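Who Gets to Sit in the Kitchen

Last March I moved to a new apartment, and the agent was very proud of the kitchen. It was open, it was bright, and it had no place to sit. When I asked where the table goes, she showed me the living room. I have been thinking about this answer for a long time, more than it probably deserves. 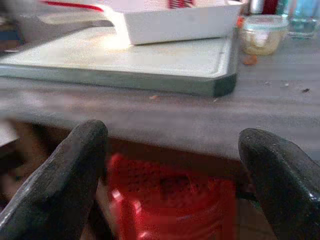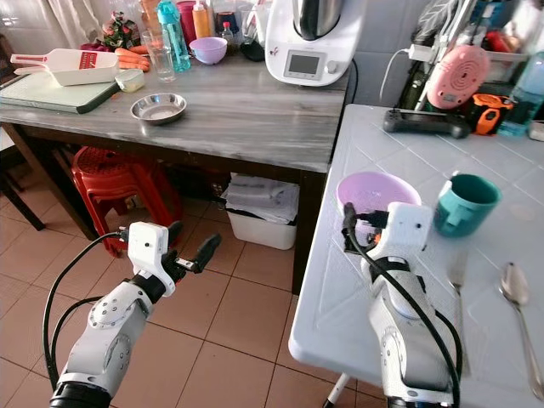 In both pictures, something red below the level of the counter.

My opinion is simple. A kitchen without a seat is a room for work only, and we should stop building it. In the house where I grew up there was one low stool near the stove, and it belonged to whoever was tired. My grandmother cleaned beans on it. My uncle read the newspaper on it and was in everybody's way. I learned to read a clock there, waiting for rice.

I know the argument from the other side, because my friend Firdevs Tuncer makes it every time I visit. She says that people who sit in a kitchen do not help, they only talk, and the cook must walk around their knees. Her kitchen is 225 centimeters wide and she guards it well. I respect this. But I noticed that when she cooks for 30 people at the holiday, she calls her sister on the telephone and puts the telephone next to the onions. She wants the talk. She only does not want the knees.

The builders say that space costs money, and this is true. In my new building the closet for coats is bigger than the free part of the kitchen floor. Somebody decided this. I think that it was a person who does not cook on a Monday evening after work, with a child who wants to tell about school exactly now and not later.

My neighbor Sibusiso Sibiya is 67 and he solved the question without any architect. He took the door off the lower cabinet, moved the pots to the hallway, and pushed a small bench into the hole. It is ugly. His grandson sits there like in a cave and eats raw carrots. I have spent better evenings next to that bench than in restaurants with very good chairs.

So I do not ask for a big kitchen, or for an island with lamps over it. I ask that the plan should have one seat drawn in it, before the oven and before the wine rack — a place 70 centimeters wide is enough. The people who buy the apartment can remove it if they want. My agent still says that the living room is very near. It is nine steps, and from there I cannot hear what anyone is saying over the fan.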